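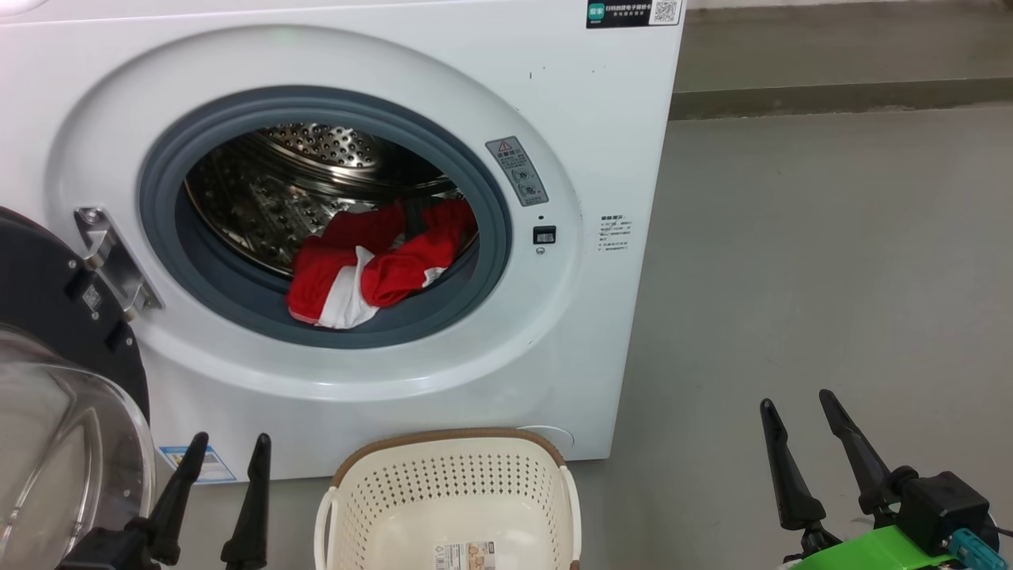 Chapitre 4. Le contrat de transport routier de marchandises : prise en charge, livraison, réserves

Support remis aux étudiants de deuxième année, version du 13 août 2021. Chargé de cours : Shih-chieh Mak.

4.1 Rappel du chapitre précédent

Le contrat de transport met en relation trois parties : l'expéditeur, le transporteur et le destinataire. Le commissionnaire de transport, vu au chapitre 3, n'est pas un transporteur. Il organise le déplacement de bout en bout, choisit ses exécutants et répond de leur travail comme du sien. Dans les exercices, commencez toujours par qualifier chaque intervenant. Une erreur à ce stade fausse toute la suite de la réponse.

4.2 La prise en charge

La prise en charge est l'acte par lequel le transporteur reçoit la marchandise et l'accepte. À partir de ce moment, il en a la garde. Elle ne se confond pas avec le chargement, qui peut être fait par l'expéditeur ou par le transporteur selon le poids de l'envoi et les termes du contrat.

Au moment de l'enlèvement, le conducteur vérifie :
le nombre de colis ;
leur état apparent et celui de l'emballage ;
les marques et numéros portés sur les colis ;
la concordance avec la lettre de voiture.

S'il constate une anomalie, il l'inscrit sur la lettre de voiture avant de partir. En l'absence de réserves, la marchandise est présumée avoir été remise en bon état apparent et conforme aux mentions du document. Cette présomption peut être combattue, mais la charge de la preuve pèse alors sur le transporteur.

Le contrôle porte sur l'apparence. On ne demande pas au conducteur d'ouvrir les cartons ni de vérifier le fonctionnement d'un appareil.

4.3 L'emballage, le calage et l'arrimage

L'emballage incombe à l'expéditeur. Il doit permettre à la marchandise de supporter un transport exécuté dans des conditions normales, y compris les manutentions et les ruptures de charge prévisibles. Le transporteur peut s'exonérer s'il prouve que le dommage vient d'un emballage insuffisant.

Pour le calage et l'arrimage, on distingue deux situations en transport intérieur, sous le régime du contrat type général. Pour les envois de moins de trois tonnes, le transporteur exécute le chargement, le calage et l'arrimage. Au-delà, ces opérations reviennent à l'expéditeur, mais le transporteur doit s'assurer que le chargement ne compromet pas la sécurité de la circulation. Il garde donc un devoir de contrôle, même quand il n'a touché à rien.

4.4 La livraison

La livraison est la remise physique de la marchandise au destinataire ou à son représentant, qui l'accepte. Elle met fin au contrat. Déposer des palettes devant un quai fermé n'est pas une livraison – la jurisprudence est constante sur ce point.

Le destinataire peut refuser l'envoi, l'accepter sans observation ou l'accepter avec réserves. Les réserves doivent être précises et motivées. « Sous réserve de déballage » n'a aucune valeur. « Un carton enfoncé sur l'angle, contenu visible » en a une.

En cas de perte partielle ou d'avarie, le destinataire dispose en droit interne de trois jours, non compris les jours fériés, pour adresser au transporteur une protestation motivée (article L. 133-3 du Code de commerce). Passé ce délai, l'action contre le transporteur est éteinte. Le retard et la perte totale ne sont pas soumis à cette formalité. L'action se prescrit en principe par un an.

4.5 Cas d'application

La société Testimura expédie 218 colis à son client Onon. Le transport est confié à Runance, qui sous-traite le trajet à l'entreprise Nazarenko. La lettre de voiture est signée au départ sans réserve. À l'arrivée, le magasinier d'Onon compte 204 colis et écrit sur le document : « manque 14 colis ». Le lendemain, au déballage, il trouve deux colis dont le contenu est brisé. Il téléphone à Runance pour le signaler et n'envoie pas de courrier.

Questions à préparer :
1. Runance est-elle commissionnaire ou transporteur ? Quels éléments du dossier permettraient de trancher ?
2. Quelle est la portée de la mention relative aux 14 colis manquants ?
3. Le coup de téléphone vaut-il protestation motivée ?
4. Contre qui Onon peut-elle agir, et dans quel délai ?
5. Nazarenko soutient que le chargement a été effectué par Testimura. L'argument est-il suffisant pour l'exonérer ?

Réponse rédigée, deux pages au maximum. Citez les textes par leur numéro d'article, sans les recopier.

4.6 Organisation

Les copies sont à déposer au bureau 412. Le corrigé sera distribué avec le chapitre 5, consacré aux limitations d'indemnité et à la déclaration de valeur. L'examen de décembre porte sur les chapitres 1 à 6. Le Code de commerce non annoté est autorisé, les fiches personnelles ne le sont pas.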